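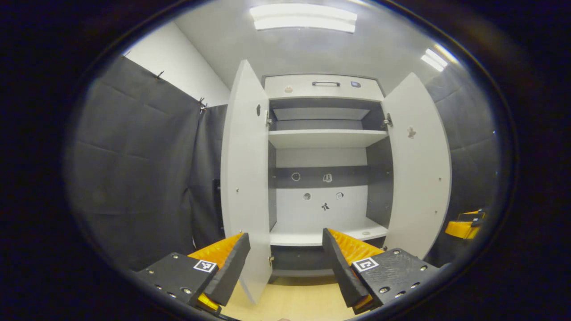 The Plurkimer Open Day is a yearly public event of the Plurkimer robotics laboratory in Detedport. It is held in October and lets visitors see how robots are taught to do simple household work such as opening a cabinet, pulling a drawer or putting an object on a shelf. Most of the teaching is done by people, who carry out the task themselves with a gripper held in the hand. The gripper has two soft fingers of ribbed orange material with flat black covers, and below each finger is a black plate with a square black-and-white marker. For the cabinet task the work takes place in a small room with dark grey padding along the walls, in front of a tall white cabinet whose two doors can be swung wide open.

Name

In the laboratory's own papers the event is called the Open Day of Teaching by Hand. The shorter name came into use with the local newspaper and was later printed on the programme too. Inside the laboratory it is often called only "the October day".

History

The laboratory moved to Detedport from a smaller address in the same region, and for its first years it received visitors only by appointment. These visits were mostly for school classes and for companies which wanted to see a particular machine. The first open day was planned by Hatice Kırmızıgül, an engineer who was responsible for the training of new operators. She had noticed that relatives of the staff asked the same questions again and again, and she proposed to answer them on one afternoon with the equipment at hand.

The first edition had 31 visitors and one demonstration. It lasted the whole afternoon because every guest wished to try the gripper, and the last of them left after dark. For the next edition a time limit was introduced, and the visitors were divided into groups. By the fourth edition the number of visitors had grown to 800 and the event had spread over the complete ground floor.

Place

The open day takes place in the Yurt, which is the name of the main building of the laboratory. In spite of the name it is an ordinary rectangular building. The word was first given to a round tent which stood on the same ground during the building works and served as a canteen, and it stayed when the tent was taken away.

The building has a reception hall, a workshop, a lecture room and a row of small practice rooms. On normal working days each practice room is used for one type of task. The rooms differ in their furniture, and the furniture is changed when enough recordings of one piece have been made. Visitors enter from the corridor and remain near the door while the operator is working.

Demonstrations

Cabinet demonstration. This is the oldest part of the programme and it still attracts the longest queue. The operator holds the gripper, walks towards the cabinet, opens the doors and then moves an object between the shelves. A drawer with a slim metal bar handle runs across the top of the cabinet, and it is used for a separate exercise, because a bar must be held in a different way from the edge of a door. Several small stickers are found inside the cabinet and on its doors. Children in the audience are sometimes invited to find the one in the shape of a figure — there is more than one.

After the operator has finished, the recording is shown on a screen in the lecture room. The guide explains that the view is taken from the gripper itself, so that both fingers are always near the lower part of the picture and the furniture is seen between them. Many visitors find this view unusual at first. It contains no face and often no hand, and one has to imagine the person from the way the gripper moves.

Robot demonstration. In a second room a robot arm by the name of Arkero repeats a task which was earlier shown to it by hand. The arm is fixed to a heavy base behind a low barrier. It works more slowly than a person, and the guide does not hide the attempts which fail. At the fifth edition Arkero was asked to close a door 17 times in a row, and it missed the door on two occasions. The result was written on a board at the entrance, where it remained until evening.

Trying by hand. Visitors above the age of ten may hold a gripper under the supervision of an operator. The usual task is to pick up a soft ball and put it in a bowl. The most common mistake is to press too strongly from the beginning. Operators advise their guests to close the fingers until they touch the object, to wait a moment, and only then to lift.

Method of teaching

Teaching by hand means that a person performs a task with a tool that resembles the end of the robot's arm. A camera on the tool records what is in front of it. From many such recordings a computer program learns which movement normally follows which view. The square markers help the program to find the position of the fingers in each picture, and therefore to know how far they are open.

The method is used at Plurkimer because it does not need a robot to be present during the recording. An operator can practise in any room with suitable furniture. Its weak side, according to the guides, is that a person easily makes movements which the robot arm cannot follow, for example a quick turn of the wrist. New operators are trained to avoid these movements, and a part of this training is shown in the lecture room.

Organisation

Entrance is free, but a place in a group must be reserved beforehand. Groups are guided in English, and a printed text in Turkish is given at the reception on request. Photography is permitted in the hall and in the practice rooms. In the workshop it is not permitted, as work for outside companies is often lying on the benches there. The corridor is wide enough for wheelchairs, while the workshop has a step at the door and a ramp must be asked for.

Reception

Reports in the local press have been mostly friendly. One writer complained that the queue for the cabinet was longer than the demonstration, and from the following edition groups were given fixed times. Teachers from the region have praised the failed attempts in particular — their pupils had expected robots to be perfect and talked about the missed door for several days. A less favourable letter, printed in the same newspaper, asked why a machine should learn to open a cabinet at all. Kırmızıgül replied in the next issue and mentioned people with weak hands, for whom a door or a drawer can be a daily difficulty.

See also

Arkero (robot arm)
Yurt (Detedport)
Teaching by demonstration

This article was last changed on April 4, 2020.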